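Search this site Search Go

Work and Automation, session 4: who folds, who fixes, who gets asked

5 min read

Okay, so last time we got as far as the difference between a task and a job, and I ran out of time right when it was getting good. Quick refresher for those of you who were out. A task is one thing somebody does, like folding a towel. A job is the whole bundle, including the bits that aren't written on any job sheet. Machines get bought for tasks and then they land in the middle of jobs, and most of what I want to talk about today comes out of that gap.

Our case is Tikkanen, the linen service I visited in January. They wash and fold for clinics and small care homes, and they'd started automating the handling side: picking up a piece of cloth, spreading it, folding it, putting it on the right pile. The washing had been automated for ages and people there hardly thought of it as automation at all (ask yourself why! we'll come back to it).

Cloth is horrible for machines. A box has corners and it keeps them. A cloth has corners too, but good luck finding them once it's been dropped on a bed. Elsa Saarinen, the shift lead, picks up a sheet by feel while she's talking to you and looking at the clock, and when I asked her how she finds the edge she had to stop and do it slowly a few times before she could tell me. That kind of know-how is what the grasping work is trying to get at, one pinch at a time. 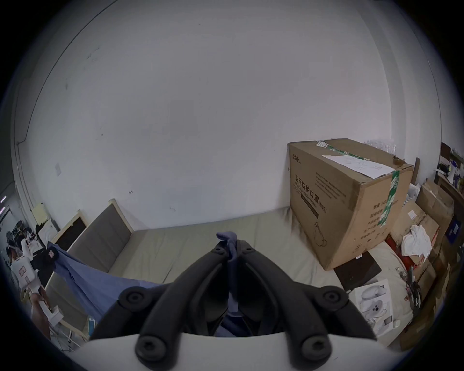
So who does the teaching? At Tikkanen it was the folders themselves, in blocks of 20 minutes, with a break of 15 in between. I was told this would be the relaxing part of the shift. Pirjo Koivisto laughed pretty hard at that. She said her wrist got more tired than it ever did from folding by hand, and that she kept catching herself moving in a stiff, careful way she'd never use on a real order. Write that one down, please, it's going to be on your reading sheet: when people are recorded working, they change how they work. You saw the same thing in the Plasex reading with the packing line.

Now the pay question, and I know you all want to argue about it. The folders were on piece rates. Teaching sessions don't produce pieces. For the first few weeks anyone who helped with the training took home less that week, and guess what, people stopped signing up. Jouko Keskinen from the office fixed it by paying the sessions at the average rate, plus a bit. It sounds obvious when I say it out loud in a classroom! But it took a grumpy meeting to get there, and I'd like you to think about which other workplaces have a pay system that quietly punishes the people helping with the change.

Some things moved around that were not in the plan:

- Elsa used to spot worn or stained pieces while folding. Take the hands away and somebody has to look on purpose, so there's now a checking table, and it's slower than they hoped.
- Talk dropped off. Folding across a table is when you hear that someone's kid is sick and she needs Thursday off. Spread people out and the shift swaps get messier.
- Eetu Peltonen, the newest hire, turned into the person everyone calls when something jams. His title and his pay stayed the same until the spring.

That last one is the classic pattern, and Malsha Sikder's chapter calls it drift. I like her word for it, though I think she's too gloomy about how it ends. Eetu loves it, for what it's worth, and he's now in charge of training two others.

For next week: read the Makent case, all of it, including the boring appendix with the shift tables (up to 30 pages, sorry). Pick one job you've done yourself, paid or not, and split it into tasks. Mark the ones you could explain to a stranger in words and the ones you'd have to show with your hands. Bring it on paper, we'll be swapping them in pairs. The Rundeck reading is optional and the library only has the one copy, so share it nicely.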